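Burdale Clothing Reuse Project
Progress report to the Zurness Fund, period ending May

1. Summary

The project has continued to collect, sort and redistribute donated clothing from its premises at Burdale. During the period 378 garments were received, of which 286 were passed as fit to wear and 71 were sent for repair. The remainder went to textile recycling.

2. Sorting and preparation

Under the revised procedure, every garment is laid flat on a table before it is graded. Trousers and shorts are checked at the waistband, belt loops and inner seams, where most faults in donated denim have been found. Fading is recorded on the label but is no longer a ground for rejection – a change requested by the partner shop at Sokol, where worn denim sells steadily.

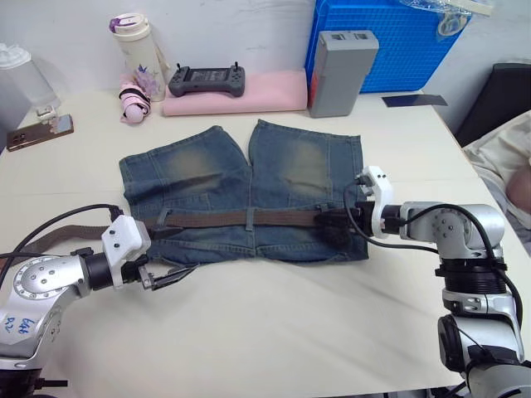
Belts supplied with a garment are now kept with it through grading and folding. Under the former arrangement they were removed on arrival and stored separately, and a number could not be matched again. Janka Charvát has rewritten the sorting guide accordingly, and copies have been issued to both shifts.

3. Repairs

Repair work remains behind schedule. The sewing room was closed for part of the period while the lighting was replaced, and 12 items were still awaiting attention at the close of the period. These are chiefly zips and torn pockets. An additional morning session has been agreed with Pisine until the backlog is cleared.

4. Expenditure and next steps

Spending is within the approved budget, with a small underspend on transport. We ask the Fund's permission to move this sum to thread, patches and replacement buttons. The children's range will be brought under the same grading procedure in the next period.

Submitted by Matúš Štěpánek, Project Manager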